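Brivcombe Kitchen Words

A word list of household and cooking terms in British English, with plain definitions and regional variants. Version 3, updated in June.

What is in it

The list holds 2888 entries. Each entry is one word or short phrase that people use at home when they talk about food, appliances, cleaning or storage. Of these, 124 are marked as regional, meaning they were given by speakers from one part of the country and not recognised by most of the others.

There are two files. entries.csv has the words, definitions and tags. variants.csv links each regional word to the common one, so "spell" for a thin strip of wood used to light a fire points back to "spill".

Columns in entries.csv

id: a whole number, never reused
term: the word or phrase, in lower case unless it is a name
definition: one sentence, no more than 25 words
room: kitchen, utility, larder or other
region: blank if the word is in general use
source: rakena or ekum

How it was collected

The first part came from the Rakena questionnaire, which asked people to name things in their own kitchens and say what they called them as children. The second part came from Ekum, an older card index that was typed up by hand. Where the two disagreed on spelling, the Rakena form was kept and the other went into variants.csv.

Appliance words gave the most trouble. "Cooker", "oven" and "stove" overlap so much that all three are tagged with the same group number. "Microwave" is entered once, as a noun and a verb, and "microwave oven" points to it.
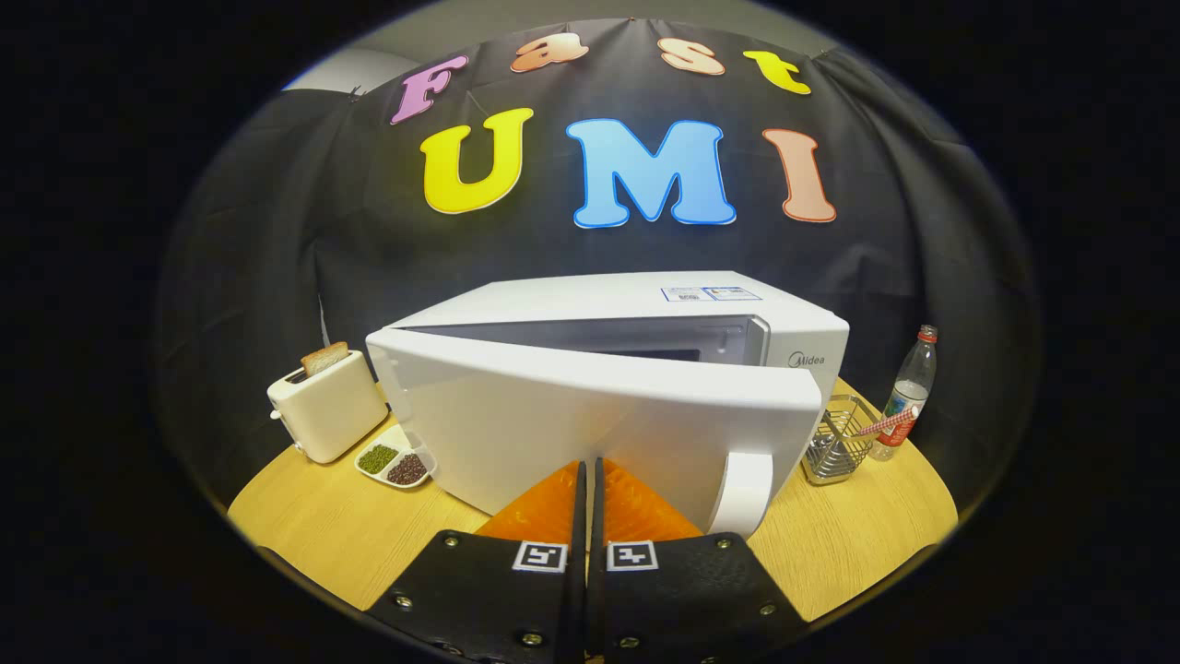 Known problems

79 definitions are still over the word limit. They are marked "long" in the notes field of variants.csv, which is the wrong place for them and will change.

Words for bread rolls are thin for Wales and Northern Ireland.

The Ekum cards did not record a region, so a blank there may only mean that it was not asked.

Loading the files

Both files are UTF-8 with a header row and commas between fields. The Larkutik script checks for repeated ids and prints any it finds. Run it before sending changes.

Licence

Free to use and share with credit to Brivcombe Kitchen Words. Corrections are welcome through the issues page, one term per issue please.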